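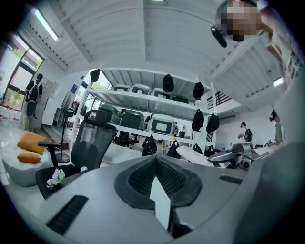

Cases on the top shelf, more cases below, bags on the floor.

Posted in August by the Zereo blog
Filed under: Sheds, Shelves & Other Stuff

I bought 12 hooks for the store room and hung things off the shelving instead. Old habits. The white shelves were meant to take everything, and the cases do sit very nicely in their row, lids facing out. The black bags are still on the floor, where they've lived since I announced they wouldn't be. The labels cost 46p each, so I'm using them sparingly, on whatever I can already recognise. Next month: the cable drawer, if it opens.

Contact | © Zereo | Back to top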